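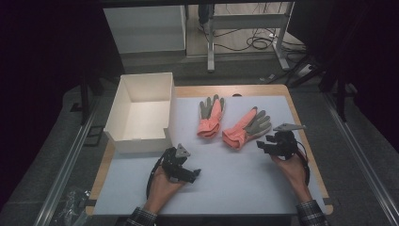 Knit gloves with pink cuffs, and a white box, on the grey mat.

Search this blog
Search

Oxtail, the slow way

I bought oxtail for the first time in years last month. The butcher in Flindance, Gunawardena's, had a tray of it in the front window, cut into thick rounds, and I had planned on sausages. I came home with enough oxtail for six people and no sausages.

My mother cooked it when I was small because it was cheap. It isn't cheap now. I paid more per kilo than I would have for chuck steak, and a good part of the weight is bone. I still think it's worth buying a couple of times each winter. There is so much gelatine in it that the gravy sets firm in the fridge overnight, and you don't need flour or cornflour to thicken anything.

I have made it three times now and changed a few things along the way. The first batch was greasy. I served it the same day and skimmed it with a spoon, which got maybe half the fat off. The second time I made it the day before, and in the morning the fat had gone hard on top and lifted off in pieces. I will always do it that way now. It means you have to know on the morning of one day what you want for dinner on the next, but most of the work is just waiting.

The other mistake was the wine. I used half a bottle of a shiraz that had been open on the bench for a while and the sauce tasted sour, even after all those hours. The third time I used one cup of a fresh bottle and made up the rest with beef stock. Much better. If you don't keep wine in the house, use all stock and a spoonful of red wine vinegar at the end.

What I use:

2 kg oxtail, cut into rounds
8 small brown onions or shallots, peeled and left whole
3 carrots, in big chunks
2 sticks of celery, chopped fine
4 cloves of garlic
1 tablespoon tomato paste
1 cup red wine
1 litre beef stock
2 bay leaves and a few sprigs of thyme
A strip of orange peel
Salt and pepper

Dry the oxtail with paper towel and salt it well. Brown it in a heavy pot with a little oil, a few pieces at a time. Give it 20 minutes all up and don't rush this part. The pieces should be properly dark on the flat sides. Take them out and tip off most of the fat.

Cook the celery in the same pot until it's soft, then add the garlic and tomato paste and stir until the paste darkens. Pour in the wine and scrape the bottom of the pot. Let it boil down by half. Put the meat back with the stock, herbs and orange peel, cover it, and put it in the oven at 150 degrees.

It takes four hours in my oven, which runs a bit hot. Yours might want longer. The meat should come away from the bone when you push it with a spoon. Leave the onions and carrots out until the last hour or they turn to mush. I put them in at the beginning the first time and couldn't find the carrots at the end.

Cool it, put it in the fridge, and lift off the fat the next day. I keep the fat in a jar for roast potatoes. Then warm it slowly on the stove with the lid on and check the salt.
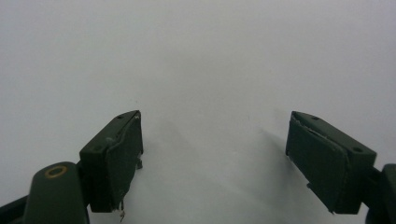 Plain pale grey.

Musyoka Ndung'u came for dinner when I made the third batch. He grew up eating oxtail with ugali and said the orange peel was strange but he would allow it. He had two helpings. He also told me to add a chopped green chilli at the end, so I tried that on the leftovers and it does wake the whole thing up. I'd leave it out if you are feeding kids.

I serve it with mashed potato. Polenta is good too, and so is plain rice if that is what you have. Something green on the side helps. I did silverbeet with lemon.

Leftovers are the best bit. Pull the meat off the bones, chop up any big carrots, and let the gravy down with a splash of water. Toss it through wide pasta with some parmesan. It also makes a good pie. I froze two tubs of the last batch and they came out of the freezer just as good as they went in.

A few people have asked if it works in a slow cooker. Pendo Laizer makes hers that way and gives it 8 hours on low. She still browns the meat in a pan first. She uses less stock than I do, as not much boils off in there. I don't own a slow cooker so I can't tell you more than that.

One more thing on the pot. I use an old enamelled one that belonged to my aunt, with a chip out of the lid. Any heavy pot will do if it has a lid that fits. If yours is loose, put a sheet of baking paper right down on top of the meat before the lid goes on.

I might try it with stout instead of wine next. I have one bottle in the cupboard and it will probably be September before I get to it, when there should still be a few cold nights left.

Get new posts by email. Enter your address to subscribe. You can unsubscribe at any time.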